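Rule Four

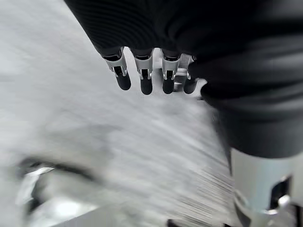

Inmaculada Sotomayor came to the Sosadthorpe workshop in September, with two pens and a copy of the safety rules that she had printed at home. The rules were on 13 pages. She had read all of them on the train, and she had put a small star next to rule four.

"Rule four," she said to Radosław Gajewski before she had taken off her coat. "The hand must not travel faster than the walking limit while a person is inside the yellow line. Who measures this?"

"The controller measures it," said Radosław.

"And who measures the controller?"

He did not have a good answer. He had worked at Wonex for many years, first with the old Michalski presses, and he was used to inspectors who drank a coffee, signed the paper and asked where one could eat. He offered her a coffee. She said yes, thank you, and then she asked again.

So he showed her the log. There were 1,000 test moves in it, and beside each one stood the word PASS. She turned the pages slowly. At the last page she went back to the first one.

"It is the same handwriting," she said.

"It is mine."

"You stood here for every one?"

Radosław looked at the yellow line on the floor. He had painted it himself, and near the door it was not quite straight. He thought about the week of the Prurley order, when everybody went home late and he had filled in the last column at his kitchen table while the soup was getting cold.

"Not for every one," he said.

She did not write anything. He had expected her to write, and it was worse that she did not.

"My father operated a crane," she said. "He had a book like this one. On Fridays he filled in the whole next week, so he would have it done."

"Did something happen?"

"No. Nothing happened in thirty years. I was angry with him anyway."

She drew one line through the last column, with a ruler, and wrote her initials at the end of it. Then she gave him the other pen.

"We start from move one," she said. "You read the speed aloud and I write it. When I am tired, we change."

"It will take until night."

"Then please call home."

He called home. His wife asked if he was in trouble, and he said that he did not know yet. When he came back, Inmaculada was standing behind the yellow line with her coat folded over a chair, and the new page was already open.

"One," she said, and he pressed the button.

12 shares | 3 comments
Contact the editors | © The authors | Back to top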